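Pre-acceptance inspection, Gebru bench arm with Giris simulation kit
Trial license, review copy 4
Inspector: Zinash Habte. Second reader: Radu Ciobanu.
28 May 2020

Status codes: OK, OPEN (vendor to answer), FAIL (blocks purchase).

## A. Paperwork and install

- [x] **A1. License terms match the quote.** OK.
- [x] **A2. Installer checksum matches the release note.** OK. The checksum is printed on page 2 of the note, not on the download page.
- [ ] **A3. Risk assessment template supplied.** OPEN. The template still covers the January release and has no section on tabletop mounting. Gemma Blackburn has asked the vendor for the current one.

## B. Simulated workcell

- [x] **B1. Cell loads without missing parts.** OK.
- [x] **B2. Arm clears fixed objects at rest.** OK. The tall orange wedge stands close to the shoulder, so this was checked from two viewpoints.
- [ ] **B3. Low-approach limit holds.** OPEN. The limit is set per tool, and the value resets when the tool is swapped. We want it stored with the cell file.
- [x] **B4. Contact log records object name and joint.** OK. Log stops at 3000 lines and starts a new file — acceptable, but the manual should say so.

Section B was run on the stock tabletop cell with default lighting. Surface reflections were left on, as the vendor's own test sheet calls for it.

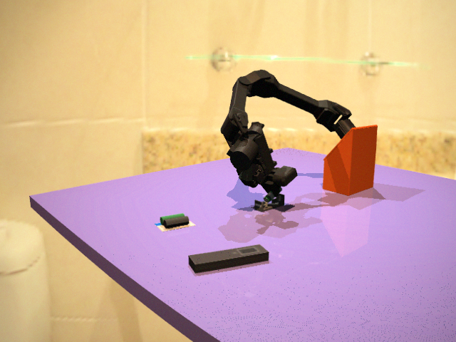
Mulugeta Teshome repeated B3 on the second workstation with the same result. The reset does not raise a warning, and an operator who changes tools in the middle of a session would have no reason to check the value again. We would accept either a stored limit or a prompt that has to be confirmed before motion.

## C. Stop functions

- [x] **C1. Software stop halts all joints.** OK.
- [ ] **C2. Restart after stop needs a deliberate action.** FAIL. Closing the stop dialog with the Escape key resumes the program. Reported as ticket 1185.
- [x] **C3. Stop state is kept after a restart of the software.** OK.
- [ ] **C4. Stop behavior described in the manual.** OPEN. Manual and menu use different names for the same function.

## D. Comments

Ivana Benítez: C2 alone is enough to hold the order. B3 can be handled by a local procedure for the trial period, but I would not sign for it beyond that.

Radu Ciobanu: Agree on C2. Please rerun all of section C when the fix arrives — the dialog is shared with the pause function.

Result: not accepted. Reinspect sections B and C on the next release.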